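Brasuver: a spoken Portuguese course for people who have had one term of Spanish

Project report, Language Teaching and Course Design, Wuvell College

1. What we set out to do

Plenty of adults at Wuvell finish the beginner Spanish class and then wonder what to do next. Most go on to the second Spanish class, a few stop, and every year a handful ask at the front desk about Portuguese. The usual reply is that they can join the ordinary Portuguese beginner class, where the first month goes over things they already know from Spanish: two genders, verbs that change with the person, the idea that an adjective follows its noun.

Our project group wanted to find out if a short course could start from what these learners bring with them. We called it Brasuver, wrote all of the material ourselves, and taught it on Friday evenings in the Talavera building for nine weeks. It was the most fun any of us has had in this program, and we learned far more from the weeks that went badly than from the ones that went well.

The course taught Brazilian Portuguese only. We talked for a long time about including European pronunciation and decided that one sound system was plenty for a course this short. Two of us grew up with the Brazilian variety at home, so it was also the one we could model well.

2. Who came

33 people signed up, which was more than the room comfortably held, so we ran the course as two groups back to back, at 5:30 and 7:15. Everyone had finished the college's beginner Spanish class or had learned a similar amount some other way. We checked this with a short chat in Spanish at sign-up. It was meant to be friendly and it mostly was, though a couple of people told us later that they had been nervous about it all week. Next time we would say clearly on the sign-up page that it is a conversation and that there is no grade.

The reasons people gave for coming were wonderfully mixed. Some had in-laws in Brazil. Some liked the music and wanted to sing along properly. One person worked with a supplier in the south of the country and was tired of writing every message in English.

3. How the course was built

We started from a list of the 2000 words we thought a beginner would be most likely to hear in everyday talk. We put it together from our own transcripts of home recordings, radio phone-ins and cooking shows. Then we sorted the list by how much help Spanish gives. Words such as casa and mesa went in the first pile and got almost no class time. Words that look different but follow a pattern went in the second: noche and noite, leche and leite, ocho and oito. The third pile held the false friends and the words that Spanish can't help with at all.

The second pile turned out to be the heart of the course. When you show a class noche/noite and leche/leite and then ask what ocho might be, somebody gets it right away, and the whole room sits up! We built the first four weeks on these patterns, one or two a week, always spoken first and written down only after people had said them aloud a good many times.

The balance was heavily toward speaking. Each evening had the same shape:

Warm-up in pairs, using only last week's language
Listening, played three times, with no text
The sound pattern of the week
Break
A longer speaking task in small groups
Reading the listening text at last, and questions

Holding back the text until the end was the choice we argued over most. Spanish speakers and Spanish learners can read a surprising amount of Portuguese on day one, and it is tempting to let them. The trouble is that they read it with Spanish sounds in their heads, and those sounds stick. We wanted ears first.

For practice between classes we used Panero, the flashcard tool the college already has. Every card had a recording on the front and nothing else. You listened, said the word back, and then turned the card over to see it written. We recorded all of the cards in the media room, and the closet full of coats next door made a much better booth than the actual booth.
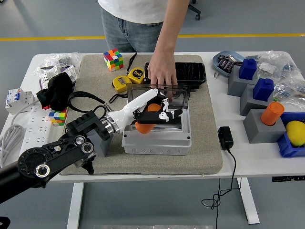
Figure 1. Gray junction box with its lid propped open, on the felt mat.

4. What happened in class

Weeks one to four went very well. People spoke from the first minute, and the pair warm-ups got so loud that we had to close the door to the hallway. The pattern work gave learners something to be proud of early on. In the written comments after week two, several people said that they had started guessing Portuguese words on their own during the week, which we had hoped for but had not asked them to do.

Week five was nasal vowels, and it was rough. We had saved them all for one evening – pão, mãe, põe, bem, sim, um – with the idea that a single focused class would be cleaner. It was far too much. By the break, both groups were tired and a bit giggly, and the speaking task fell flat. Nasal vowels are in nearly every sentence, so learners had already been hearing and copying them for a month without any help from us. We should have brought in one at a time from the first week, with the common words they live in.

Week six was false friends, and it brought everybody back. We used short comic dialogs in which one speaker is thinking in Spanish. A dinner guest hears the food called esquisito and thinks it's a compliment, when the host has been told it tastes odd. The groups wrote their own versions and acted them out, and some of them were much funnier than ours.

The last part of the course was for longer talk: telling a story from your week, making plans, and getting out of plans. We kept the past tense to the handful of verbs people needed for their stories. Several learners wanted full verb tables. We made a handout for them and left it on the side table, and it was gone by the break.

5. How we checked progress

We recorded each learner twice, once in week one and once in the last week, talking for two minutes on the same prompt: describe the place where you live. In week one many people used Spanish with a few changed endings, as we expected. For the second recording we listened for three things. Did they keep going without switching to Spanish or English? Were the pattern words right? Could our two home speakers follow everything without going back?

Keeping going was the big success. Almost everyone filled the two minutes, and a few had to be stopped. Pattern words were good across both groups. The third question is where we would be careful. Our listeners understood most of it with ease, but they know Spanish too, and someone who doesn't might have had a harder time. We should have asked a listener with no Spanish at all, and we only thought of that after the course had ended.

The open e and the closed e stayed mixed up for most people. So did the two o sounds, and avó and avô (grandmother and grandfather) caused happy confusion right up to the final evening.

6. What we would change

Spread the nasal vowels over the whole course.

Give more time to the sound of t and d before i. Learners noticed it in dia and tia in the very first listening and asked about it straight away, and we had nothing ready.

Put the Panero cards in sets by week. We loaded the whole list at the start, and the size of it scared people off. Use picked up a lot once we split it.

Make the early group a little longer. The 5:30 people arrived from work, some of them late, and lost part of the warm-up.

Offer a follow-on. We were asked about one so often in the last two weeks that we drafted an outline, with more reading and some simple writing, and we have added it to the course folder along with the listening scripts and the full word list. The recordings of learners are not in the folder. They were made for this project only and will be deleted when the report has been graded.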